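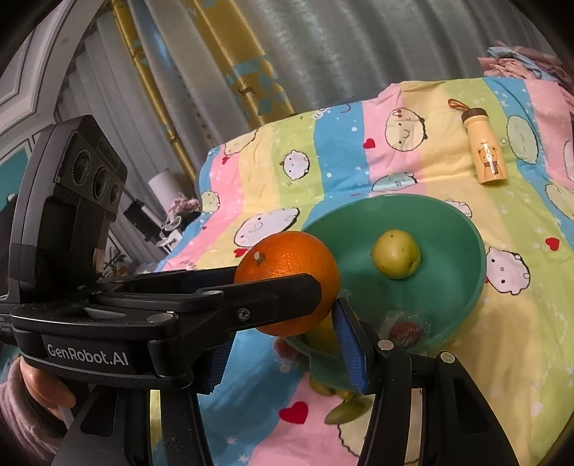 An orange in the jaws of a hand-held gripper. The green bowl is behind it, with a pear inside.

How Do You Teach a Robot to Pick Up an Orange?

You are very good at picking up oranges. You may not have put this on your list of talents, but a robot would be impressed, if robots were ever impressed.

Try it now, if there is an orange in the house. Your eyes find it. Your arm goes out, your fingers open just wide enough, and they squeeze just hard enough. You did all that while thinking about lunch.

A robot starts out knowing none of it. It doesn't know that an orange rolls, or that a pear is softer than a doorknob. Somebody has to show it.

The long way

You could try writing the instructions down. Natanael Lacerda, who builds robot arms at a workshop called Plakico, once tried this with a lemon. His instructions had 200 lines. Then someone moved the lemon a little to the left, and the robot very carefully picked up nothing.

The showing way

So people show the robot instead. There are two main ways to do it.

The first is remote control. A person sits nearby and steers a real robot arm, a bit like playing a video game in which the only goal is to put away fruit. The robot records every move its arm makes.

The second way leaves the big robot out of it. You take just the "hand," called a gripper, and hold it by a handle. A gripper has jaws where you have fingers. The one in our photo has two long ones, with a blue bumpy pad that touches the orange. It has a camera on it, too, so there is a record of the job from close to where the fruit is.

Then you do the job yourself. Close the jaws on the orange. Lift. Move. Open. A computer studies the pictures and the movements together, and later a robot with the same kind of gripper can try to copy them. You don't need a laboratory, either. A bed with a stripy quilt on it will do, and homes are full of exactly the sort of clutter that robots find confusing.

Once is not enough

If you showed your little brother how to pick up an orange, he would get it the first time (and then throw it). Robots need more. For one fruit-sorting project, called Emum, the team recorded 2,496 tries. They kept 1,959 of them. The others had problems, such as a thumb over the camera, or a dropped plum that went under the sofa and had to be discussed.

Mỹ Phan recorded a lot of those tries. "By the end I was dreaming about pears," she says. "They weren't even interesting dreams."

The tries can't all be the same, either. If the orange always sits in the same spot, the robot may learn about the spot and not much about oranges. So you move the bowl. You swap the fruit. You turn on a lamp – then you turn it off and do it all over again.

Try it at home

You need kitchen tongs, a bowl, some fruit and a friend.

1. Your friend is the robot. Robots don't talk, so this may be the hard part.
2. Pick up one piece of fruit with the tongs and put it in the bowl. Go slowly.
3. Your friend copies you.
4. Now move the bowl, choose a different fruit, and let your friend go first.

Did your friend squash anything? Write down what went wrong, and show them again. Grapes are the hardest. Eat the evidence.

Words to know

Gripper: the part of a robot that grabs things.
Demonstration: one complete try at a job, recorded so that a robot can learn from it.
Data: all those tries put together.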